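Jillance Office, Berkham – Monthly Room Check
Area: shared desk room and folding table
Date of check: 01/01/2024
Form: 1556

1. Walkways between desks
Result: OK
Comment: I walked along both sides and nothing was on the floor. One bag was under a chair, I pushed it further in.

2. Cables
Result: OK with remark
Comment: The cables at the desks are tied. The extension lead near the door is still without a cover. I wrote the same in October. Please order the cover, length 1000 mm.

3. Glass partition
Result: OK
Comment: No cracks in the panes. The door in it closes slowly, as it should.

4. Shelving
Result: OK
Comment: I tried to move the unit by hand and it is firm. Heavy boxes must stay on the lowest shelf.

5. Folding table, surface and edges
Result: OK with remark
Comment: The white top is clean and has no sharp places. Towels are often left over the near edge, and a person who passes close can pull them down together with what stands on the table. Please keep the cloth fully on the top when you stop working.

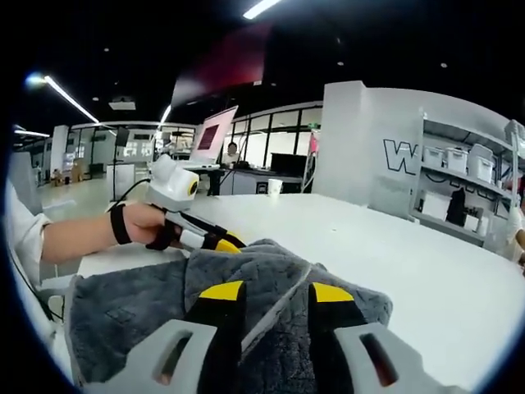
Drinks are the other matter at this table. A small paper cup is allowed, but only at the far side and away from the fabric. Larger cups without a lid stay in the kitchen – this was agreed with Matheson when we took the room.

6. Towels and other textiles
Result: Action needed
Comment: The dark grey fleece ones lose a lot of fluff. Shake them outside, not over the desks. Folded towels go in locker 644, and the pile should not be higher than the locker door. Towels with open seams should be put aside for Zaria, the laundry service.

7. Fire extinguisher
Result: OK
Comment: Pin and seal in place, label readable.

8. First aid box
Result: Action needed
Comment: 2 packets of plasters are past their date. I took them out, new ones are not yet here.

Open points from this check: 2, 6, 8. Point 5 will be looked at again at the next check.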